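Washing a quilted bedspread without wrecking it?

Posted by Naima Hegazy, 10 March 2025

Hi all, hoping someone with more laundry sense than me can help. I've got a quilted bedspread that came with me when I moved to Flelmont, and it's well overdue for a proper wash. The care tag went missing years ago, so I have no idea what it's filled with. My machine is a little front loader and I can get the bedspread in if I really shove, but then the drum barely has room to turn. Last time I tried that with a doona it came out with dry patches in the middle and the filling had gone all lumpy down one end. I cried a bit.

I'd rather not pay for dry cleaning if I can help it (the place in Lirnwood quoted me $77, which is more than I paid for the thing!). Colour is a greyish lavender with white lines, and I'm worried about it going dull or patchy as well.

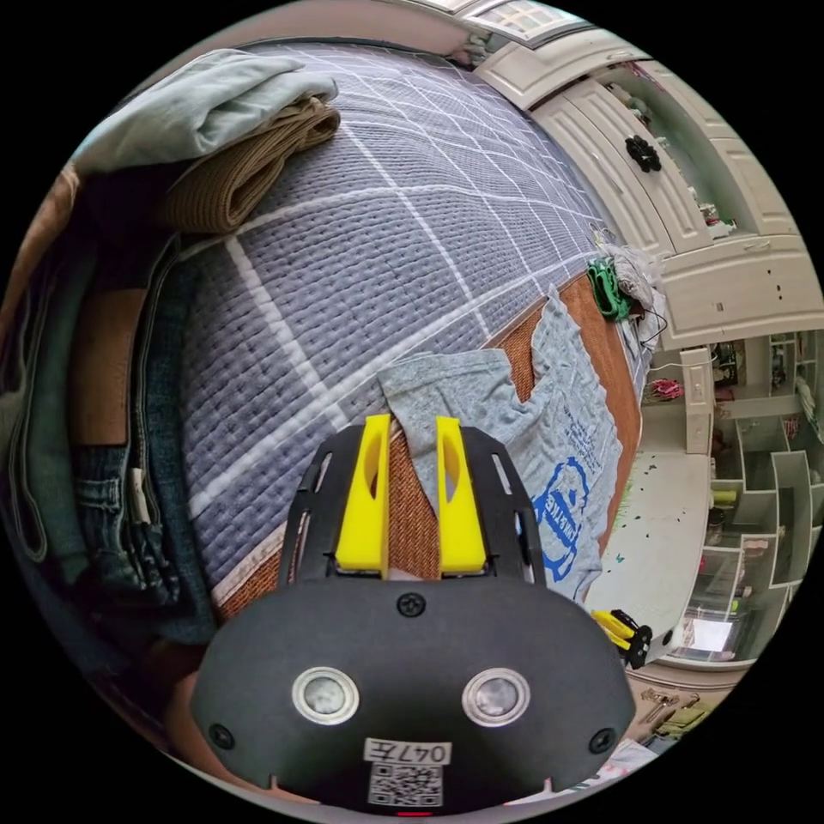
The bedspread, on the bed.

So do I risk it at home, try the bath, or just cough up? Also, is fabric softener okay on quilting? My aunt swears by it and my neighbour says never.

Ilham Lamrani

Don't shove it! If you have to push it in, it's too big for the machine. Take it to a laundromat and use one of the big washers. I do all of ours that way, cold water, gentle cycle, and half the liquid detergent I'd use at home. Check the seams first and put a few stitches in anything that's come loose, otherwise you'll be picking fluff out of everything.

For drying I go low heat and stop the dryer every so often to pull the thing out and turn it round the other way, because they love to roll up into a big sausage with a damp centre. Then over 2 clotheslines at home so the weight is spread out. Keep it in the shade if you're worried about the colour. Ours took most of a day to dry right through and I still left it over the back of the couch overnight to be safe.

Softener, I'm with your neighbour. Mine went sort of waxy and flat after a few goes of it. Half a cup of white vinegar in the rinse does me fine.

Ozan Tekin

bath works, did it for years when I had no machine. absolute killer on your back though, wet quilts weigh a ton. squash the water out, don't wring it

Reda Cherkaoui

Agree with most of what Ilham said, but I'd test the colour before anything goes near water. Damp white cloth, dab of your detergent, press it on a corner at the back for a minute or so. If any purple comes off on the cloth, the dry cleaner's starting to look cheap.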